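January 2024
By Ermanno Caputo

I voted at the wrong table last February, and I've been thinking about ballots ever since.

It was a special election here in Marino, one question on the ballot, a bond for the water system. I walked into the school gym, got in the line that looked shortest (of course I did) and stood in it for 40 minutes before a very patient woman with a highlighter told me my street had moved to the other precinct. The other precinct was on the far side of the same gym. I could have hit it with a tennis ball.

So I started over, and while I stood there I got curious about who decides where these lines go. I don't mean the big congressional maps that end up in court. I mean the little ones, the precinct lines that decide which folding table you walk up to and which school you drive to after work.

In our county the answer is a clerk and a mapping program, plus a public comment period that I had never once heard of. I went to the next meeting. There were seven of us in the audience, and two had come for a zoning item and left when it was tabled.

What I learned that night is that precincts get redrawn for pretty dull reasons. A subdivision goes up in Norden and suddenly one polling place has twice the voters it was set up for. A church in Fostitz decides it wants its hall back. The clerk nudges a line over a few blocks, a postcard goes out, and if you're like me the postcard goes straight into the recycling with the pizza coupons.

None of this is sinister! But it matters more than I figured. My neighbor gave up and went home that day when she found out she'd been moved. She works nights and she was done standing. The bond passed easily, so her vote wouldn't have changed a thing, but she still brings it up, and I don't blame her.

There are people who'd like to do away with assigned polling places altogether. Walent, the next county over, switched to vote centers a while back, where you can walk into any site and they print your ballot on the spot. I drove over to ask voters how they liked it. Most of them shrugged, and I took that as a compliment. One man told me he votes next to the hardware store now and gets his errands done on the same trip.

The catch is that vote centers usually mean fewer sites. Walent closed 3 of its old ones when it made the change – all of them out in the rural end, where the drive was long to begin with. If you live in town it's a dream. If you don't, you've traded a confusing map for a longer ride, and I honestly can't tell you which I'd pick. 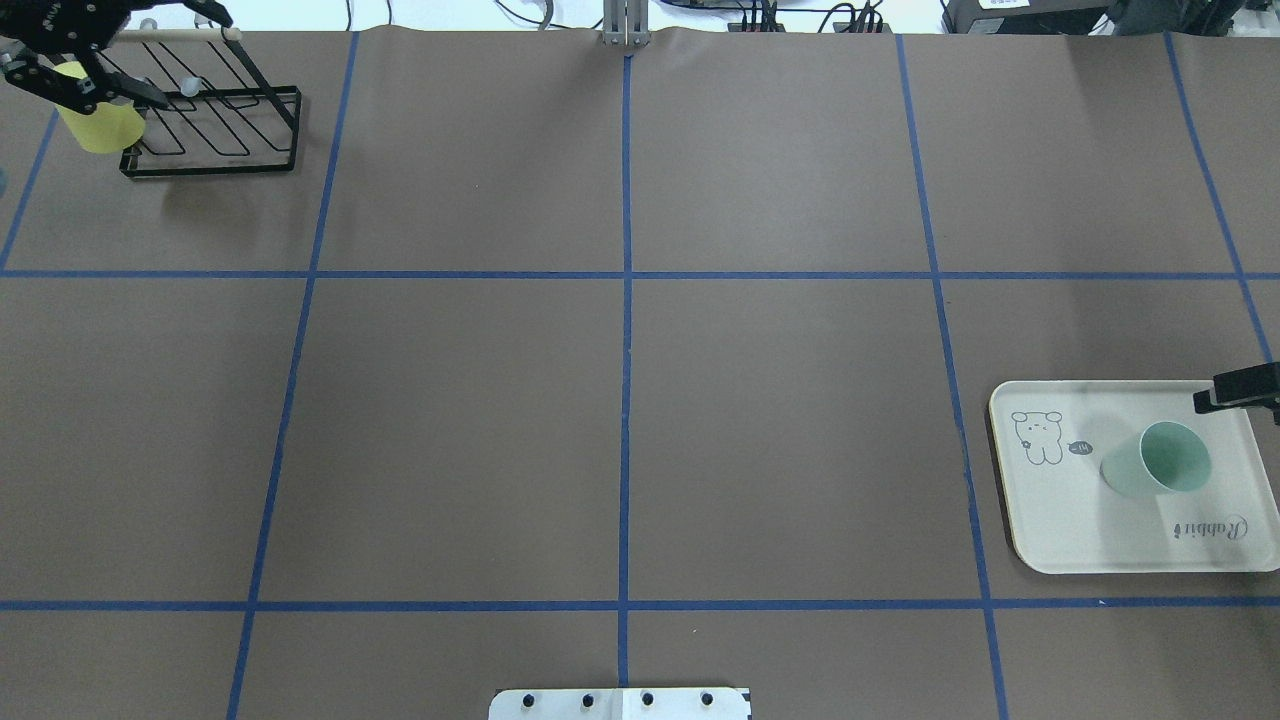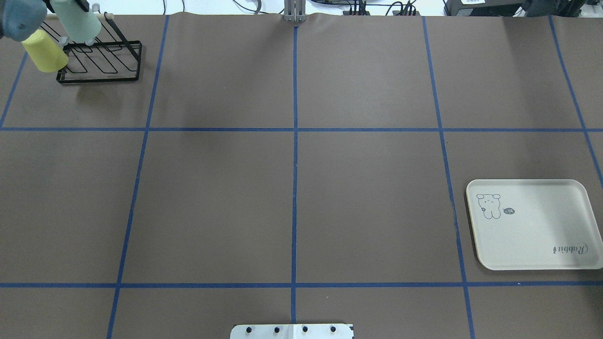
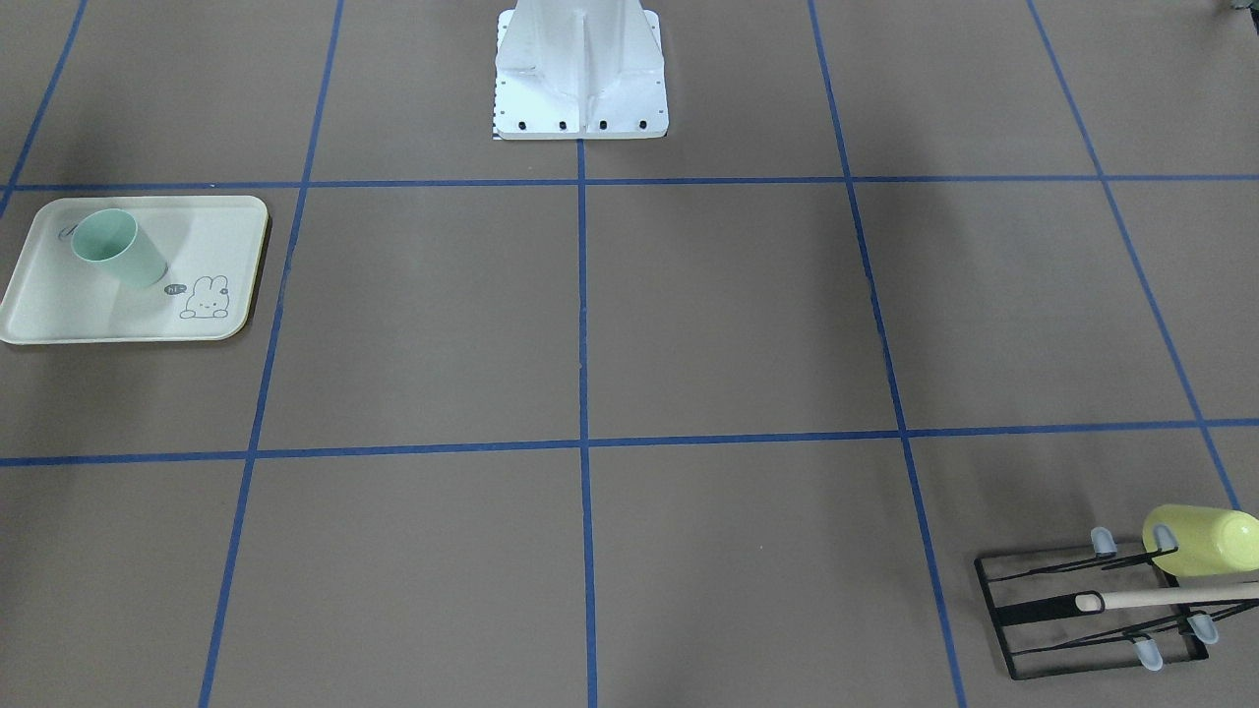
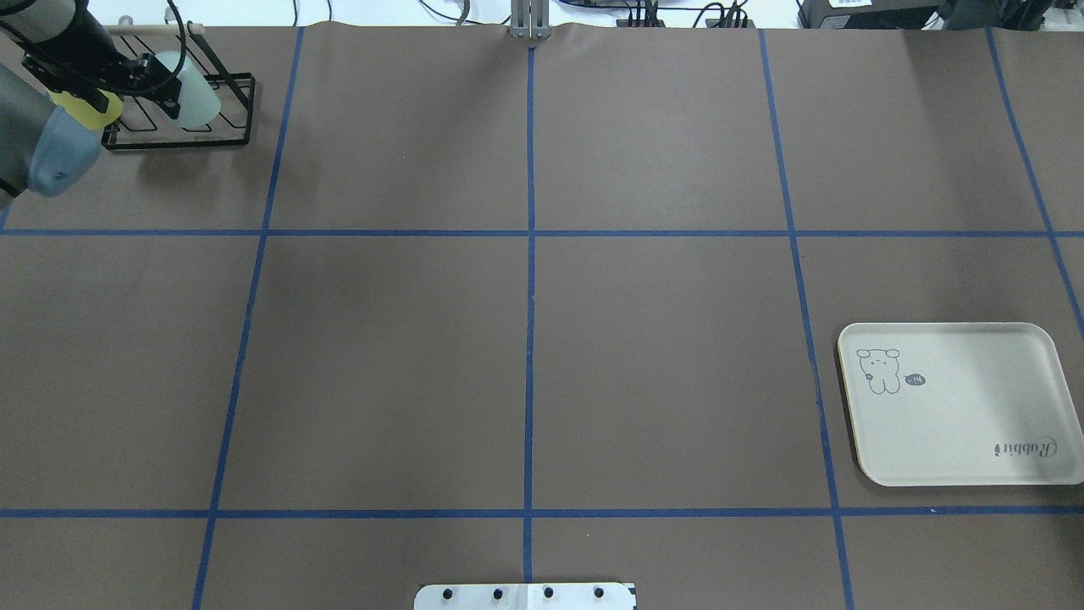 Before you head out

Look up your polling place the week before, even if you've lived in the same house forever. Our clerk's office will read it to you over the phone if you'd rather not fight with the website. Bring a snack. And go through your junk mail one more time – the postcard is smaller than you'd think, and ours was beige.

Related stories

The Marino water bond, one year on
Why Norden keeps running out of ballots
Early voting hours: what Fostitz changed
Letters: In defense of the paper pollbook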